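drever-vanfit README

Parts list + layout data for service van upfits. Drawers, shelving, floor plates, the roll-out cart sections. Collected at the Irton shop, typed up by Emília Čierny.

What's in it
1,555 rows, one per fitted part
168 vans, medium and long wheelbase
2 files: parts.csv and vans.csv, join on van_id

Weights are in pounds, lengths in inches. Older rows were metric and got converted — watch for rounding.

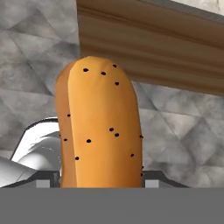
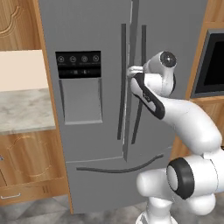 Load ratings are per drawer, not per cabinet. Around 600 rows have no rating at all, left blank on purpose. Dont fill them with zero.

Known problems
Tak rail kits show up under two part numbers, not merged yet
Asia import vans have the sliding door on the other side, check door_side before you reuse a layout
cart_height includes the casters. Mostly.

To do: bulkhead colum, photos of the tie-down points. Next update October if the shop is quiet.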